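Search this site Type a word and press Go

Filed under: How Things Work / Materials / Ages 7 to 11

Why does cardboard hold things up?

If you have ever climbed inside the box that a washing machine came in (and I very much hope you have, because it is one of the great pleasures of being small), you will know that cardboard is a bit of a puzzle. It is made of paper, and paper is floppy. You can tear it, scrunch it up and poke a pencil through it. Yet a cardboard box can carry a whole pile of books from one house to another without its bottom falling out. So where does all that strength come from?

To find out, we need to look at the edge of a piece of cardboard. Find an old box that somebody has finished with, ask if you may cut a strip from it, and get a grown-up to help with the scissors. Now hold the strip up close to your eye, near a window if it's a gloomy day. You should see three layers of paper. There is a flat one on the top, a flat one on the bottom, and between them a wavy one that goes up and down, up and down, all the way along like little hills. The wavy layer has a lovely name - it is called the fluting.

Those little hills are really a long row of arches, and arches are very good at carrying weight. Think of an old stone bridge with a lorry rumbling over it. The weight pushes down on the top of the arch, and the curve passes the push along to both sides until it reaches the ground. The fluting does the same job with your books, only there are lots and lots of tiny arches sharing the work, so each one has just a small push to deal with.
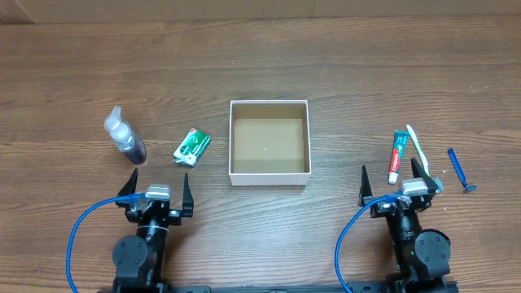 A box is stronger than a flat sheet because of its corners. Take a sheet of paper and try to stand it on its edge on the kitchen table. Over it goes! Now fold it once down the middle, open it a little way like a birthday card, and try again. It stands up beautifully, because each half stops the other half from toppling. The open white box on the wooden table has no lid, but its four thin walls meet at the corners and form a neat square, and every wall is helped by the two beside it. If you snipped down all four corners with scissors, the walls would soon start to flop outwards, even though you hadn't taken any cardboard away at all.

My friend Kanokwan Srithong teaches a class who love this sort of thing, and last July they held a paper bridge contest. Everybody had one sheet of paper and two piles of books to stretch it between. Amrit laid his sheet flat, and it sagged in the middle and slid off under a single coin. Aaliyah folded hers backwards and forwards into narrow pleats, like a fan, and it held 50 coins before it gave way with a great clatter. They used the same kind of paper both times. It was only the shape that had changed, and you might recognise the shape, too - it's very like our friend the fluting, only with pointy hills instead of round ones.

There is one thing that cardboard can't bear, and that is getting wet. Paper is made of tiny threads called fibres, which mostly come from trees. When paper is dry the fibres cling tightly together. Water creeps in between them and loosens their grip, and then the glue goes soft as well, and the little arches squash flat. Leave one strip of cardboard in a saucer of water and keep another one dry, then go and have your tea. When you come back, bend them both and see how different they feel.

Your wet strip needn't be wasted, by the way. Pull it apart gently and you can peel the layers from one another and have a proper look at the wavy one all by itself. At a recycling mill they do something similar with huge tubs of water, stirring old boxes into a sort of porridge called pulp, which can be pressed and dried to make new paper. The box your next parcel comes in may well have been a different box before.

Last updated: Wed 25 February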